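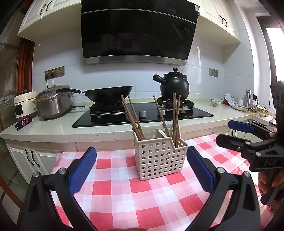
Do you need a written rule for something as small as where the grippers start from?

I think so, and I'd put it on the first page. Most of the clips I have had to throw out went wrong before anybody touched anything.

I've been checking kitchen recordings since April, first for Dudek and now for a smaller project called Purkari. People work at home with two handheld grippers, one per hand, and the recordings are used to train robot arms. My part is to watch them and decide what stays. The rule sheet I inherited was 6 pages long and mostly about file naming. Ifeoma Akinola and I have been rewriting it, and these are the parts we have settled.

Open the jaws all the way before you start. If they are half closed at the first second, the opening value is wrong for the rest of the clip and somebody has to fix it by hand. We lost most of a morning to that once.

Keep both tools in front of you, even if the task only needs one. Chopsticks in a holder are a one-hand job for a lot of people, and the other hand drifts down to the hip. Then the tracking drops out.

Take one thing at a time out of a crowded container. With chopsticks this is harder than it sounds, as they lean across each other and the pads will happily close on three. If you get more than one, put them back and go again. Don't shake the extras off. A shake looks like a deliberate move to the software.

Leave the kitchen as it is. The old sheet said to clear every surface, and Aleksandra Nowicki, who ran the Funent sessions before us, argued against that for months. I'm on her side now. A counter with a wok, a kettle and a thermos on it is what a robot would have to deal with. The exception is heat. Burners off, always, and knives in a drawer if the task doesn't call for one.

Wipe the pads between tasks. Oil is the worst. Flour is nearly as bad.

Say out loud when you drop something, then finish the attempt. We keep drops. Out of 1,281 clips in the last batch, the labeled drops were among the ones people asked us for most, and the old rule had told everyone to delete them.

We still disagree about breaks. I want a stop after about 900 seconds of handling, timed, because grip gets sloppy and people don't notice it in themselves. Ifeoma thinks a timer makes them rush the last few tries. She has done far more recording than I have, so for the moment the sheet says to rest when your wrist tells you to, and I've put a question mark beside it.

The tablecloth rule is also open. Nekus wants plain cloth only. I've asked them why and am waiting to hear back.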